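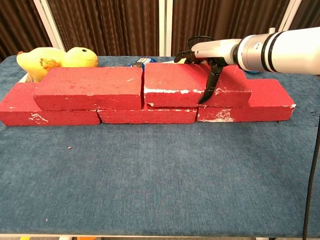
Which ball for Saturday's second innings test? The Grorau – five oversold from the old batch, seam still proud after 20 overs in the nets.

June, after lunch. Bowling machine at Worusstead reset, length 5 m, Nedero bat on the rig again. Rebound readings all over the place til I tightend the clamp. Innings total in the sim came out 258, too high for that pitch. Lieselotte Hagedorn to rerun with the slower outfield. Dimitriou pads still not here – chase.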